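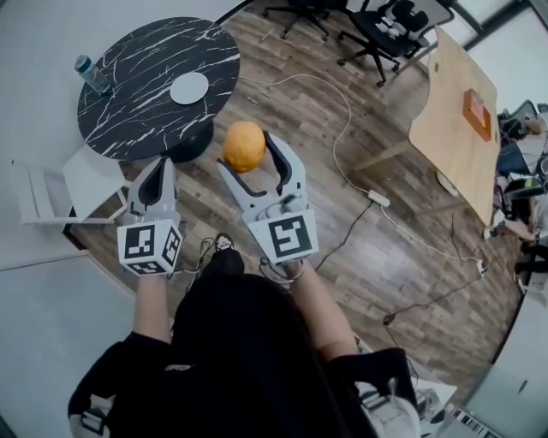 By the Morside Shared Rooms Study, Landmont - Saturday, June 29, 2024

Papers > Everyday Spaces > Section 4

Contents Figures Notes Comments

4. Things that end up on the floor

We had meant, when we began in January, to write mostly about tables, and it was a pleasant surprise to find how much of our notebook was given over to the floor. Of the 19 rooms we visited, 13 had a small round table of the sort people gather at for a chat, and it is a friendly shape, but it gives a rolling thing no corner to stop in. Figure 1 shows an orange fruit on the wood-plank floor, just below the base of a round black table with a white marble-vein pattern, while a clear water bottle lies on its side near the edge of the tabletop.

Figure 1. Round table with bottle and light-grey disc; fruit on the floor; office chairs beyond.

We asked people at Landmont what they would pick up first in a room like this, and most chose the fruit, partly for fear of treading on it and partly, I think, out of a kind of fondness - a bottle lying down is still on the table, after all, and can wait. Chairs on wheels came up often too, as they wander during the day and are seldom put back where they started.

Comments

Putitz: Lovely section. Ours always roll under the sofa.

paredes_reader: Did you ask about bowls? We bought one and it helped a great deal.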